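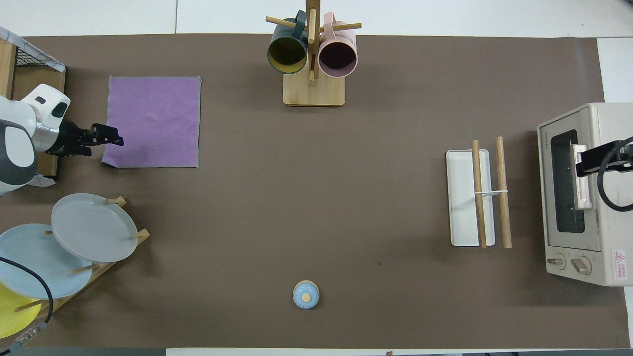

Mug tree, plate rack and the lavender towel on the brown mat.

Print | E-mail this thread
Reading time: 2 min

Wooden mug trees: worth the counter space?

stadside_sheila
I keep seeing these recommended for small kitchens and I don't buy it. Two mugs on a thing with a square base that eats as much counter as four mugs would. The green one with the yellow inside is nice, I'll give it that. But a shelf does the same job and doesn't tip over when you grab from one side.

Wondimu M.
Mine has stood next to the kettle for 19 months and never tipped. Heavy mugs go low, one each side. Are you hanging them all on the left?

stadside_sheila
No. I had one from Gusgate and it wobbled from day one. Paid $34 for it, too.

zewditu_n
The plate rack is the part I'd question. Plates on edge between pegs look great with three plates. I have kids. Try it with dinner for six and see how long you like those dowels.

GHadgu
Disagree. I've used a peg rack every day since March and haven't chipped one yet. Plates lean a bit, so what.

zewditu_n
"Yet."

Wondimu M.
Can we talk about the towel? Pale purple shows everything, there's a smudge on it already. Buy dark ones.

stadside_sheila
Or wash them. I'm still not getting another mug tree.

GHadgu
The little blue jar with the wood knob I would take, if anyone knows who sells it.

7 comments | 2 shares | 142 views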